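Kitchen tidying at Yupanqui house, 2nd June

We are sharing this kitchen since September, and twice a year we give one day to put it in order. 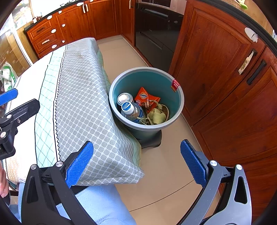 The rule of the day is simple: everything that does not belong to cooking goes out, and everything that belongs goes back behind its own door. Cushions and cloths are for the sitting room - they come to the kitchen by themselves, I think.

The teal bin, with a can, a plastic bottle and an Ovaltine wrapper in it. There are corn husks or leaf wrappers too, and these should go to the compost.

The grey cushion with small white squares and a mint-green band. I like this pattern very much, and I would be sorry to see soup on it.

Wooden cabinets with white oval knobs. We wipe the knobs with warm water and a little soap, never with the strong cleaner.

The beige floor tiles come last. For them we use one bucket and a soft brush, starting at the far wall and finishing at the door.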